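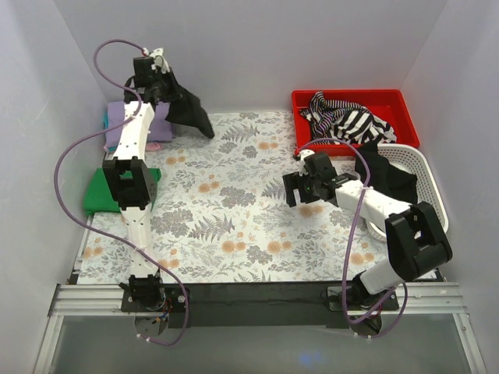
Bench, Friday, left arm reaching to the far corner.

Sampler repair, Clamonent pad unit (the one from Ashby), cont.

Pads 3 and 7 still double-trigger. Swapped the sensor sheet for the new one from Greller and the fault stayed with the board, so the old sheet was fine and goes back in the drawer. Cleaned the ribbon contacts anyway. Velocity on pad 3 now tops out at 102 whatever I do to it. Pad 7 reaches full range but fires again on release.

Tried raising the retrigger time in the service menu. At 9 ms the doubles stop on pad 7, but fast rolls lose hits - Rebecca played one and heard it straight away. Put it back to the default.

Measured the pull-down resistors on the pad inputs. Most read close to the marked value. The one on pad 3 reads 439 ohms where the schematic says 300. Replaced it. Have not retested yet, board is still out of the case. 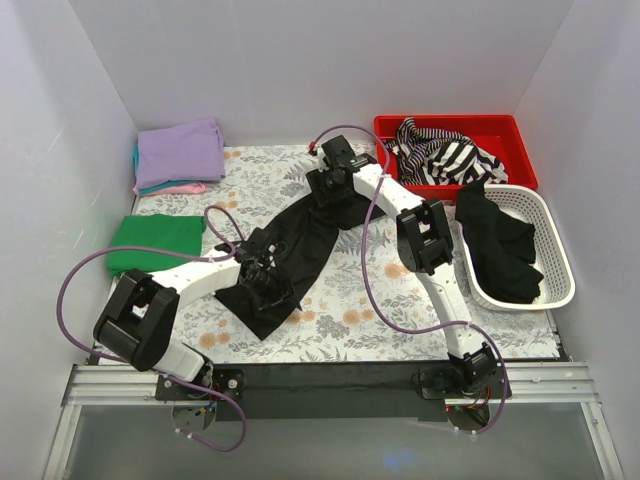
Dorin thinks the resistor is only half of it and wants the multiplexer changed as well, as he had a Jiltberg drum module with the same doubles and a new resistor held for up to 9 days before they came back. Fair enough. We have one multiplexer chip left in the parts box, so order more before fitting it.

Left to do:
- retest pad 3 with the new resistor, old firmware
- dump the user samples to card before any reset, Ashby wants the kits kept
- encoder is scratchy, spray it while the case is open
- ask Ovidiu for the longer MIDI cable back

Backup card is in the envelope taped to the lid.

2 comments | 0 shares
Back to top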